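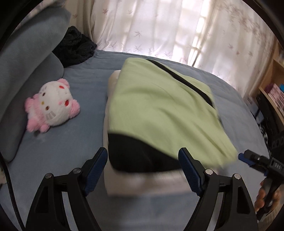 Chapter 9: Beds, Bags and Soft Things

By Caroline Mohamedi
2/9/23

Last updated: May

A bed is the largest flat surface in most bedrooms, and people put things down on it all day. A bag gets dropped on the pillow. Stuffed toys and spare blankets stay where they were left the night before. By evening all of it has to go somewhere else before anyone can sleep.

This chapter covers clearing and making a bed in a small room. We start with the bag. Bags travel on bus seats and floors, so give yours a hook or a shelf and keep it off the bedding. Next come toys and cushions, which can sit on a chair while you work. Fold blankets in half twice and lay them at the foot.

Sheets and pillowcases are treated in section 2. Curtains close the chapter. Sheer ones let in daylight but collect dust, and the ones next to a bed need washing more often than the rest.

Many of the exercises were first used in the home skills course at Widport, where nearly 1000 students have taken them. Read the first section before you start, and do the work in your own room if you can.

Key words: backrest, fleece, pillowcase, sheer

Comments

Prullgate: Is the folding chart still in section 2? My copy skips it.

Mabula: It moved to the end of the chapter.

Pilness: We hung two hooks by the door after reading this. The bags still end up on the bed.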